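Rundside Forums > Home and Garden > Heating and Insulation

Cold attic hatch, what did you do with yours?

jhubacek
Posted 10/30/20

Hello everybody. I moved last year to a small house, built in the seventies, and I have a question about the attic hatch in the hallway. The attic floor was insulated by the previous owner and it looks to me well done. But the hatch is only a thin painted board that lies on a wooden frame. In the evening, when I stand under it, I feel cold air on my neck. My heating bill for the last winter was a little over 2,000 and I would like that it is smaller this time.

I have read two opinions. One says to glue foam board on the top side of the hatch and put a rubber strip around. The other says to buy a finished insulated hatch, for example the Collau one, and replace everything. The second option is expensive for me. Which one did you choose, and are you satisfied?

Juraj

kenna_n
Foam board and a strip, every time. I did mine in an afternoon. Two layers of board glued together, cut a bit smaller than the hatch so it doesn't catch when you lift it. Then foam tape on the ledge. The draft was gone the same night.

Snaedis O
I disagree a little with kenna_n. The tape is good for one winter, maybe two. After that it is flat like paper and you are again at the beginning. If you want to do it once, take a silicone profile and not the foam tape. Also you need something that pulls the hatch down on the strip. With only its own weight a light board will never close tight. I put two simple window latches.

kenna_n
My tape is on its third winter and fine. It depends how often you open the hatch. I go up there twice a year for the holiday boxes.

Snaedis O
I go up almost every week, so maybe this is the difference between us.

jhubacek
Thank you both. I go up perhaps one time in a month. Snaedis, did you have to make the frame deeper for the latches? Mine has a ledge which is very narrow, it is as wide as my finger.

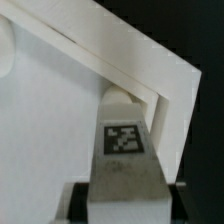
Is a narrow ledge enough for a silicone strip?

A ledge as wide as a finger is enough for the small D-shaped profile, but clean it first with alcohol and let it dry, or the glue will let go in January when the wood is coldest.

jhubacek
Good, I will look for the small one. The old paint on the ledge is peeling, so I think I must sand it also.

deepak_p
Please don't forget the gap between the frame and the ceiling itself. Everybody looks at the hatch and forgets the trim. In my house the most air was coming from behind the trim, where the builder left a space and only covered it. I took off the trim, filled the space with low-expansion foam, and put the trim back. For me this helped more than the hatch.

Be careful with the foam. I used the normal kind first and it pushed the frame so much that the hatch did not fit anymore. I had to plane one side.

C. Urquhart
I'm going to be the unpopular one. I bought the Collau and I don't regret it. Yes, it cost me nearly all of a 1,000 budget with the fitting, but the old frame was crooked and no strip in the world was going to fix that. Juraj, put a straight edge on your frame before you spend anything. If it's twisted, you'll be chasing the gap forever.

kenna_n
That is a lot of money for a hole in the ceiling, Cameron.

C. Urquhart
It's a very nice hole in the ceiling.

deepak_p
For a crooked frame I would still try the thicker profile before buying a new hatch. But I agree about the straight edge.

jhubacek
I have checked with a long level. Three sides are good and the side near to the bathroom is lower in the middle, the thickness of two coins. I think the silicone can take this. I will do it in this order: first the trim like Deepak wrote, then sanding and the strip, then the board on top and the latches.

One more question. The bathroom is next to the hatch. Can there be a problem with moisture if I close everything so well?

Snaedis O
The moisture problem is bigger now, when the warm air goes up to the cold attic. When it is closed, the air must leave by the bathroom fan. Check that the fan blows outside and not into the attic. In my house it was blowing in the attic and the rafters above it were black.

jhubacek
I did not think about this. I will go up tomorrow with a lamp and follow the pipe.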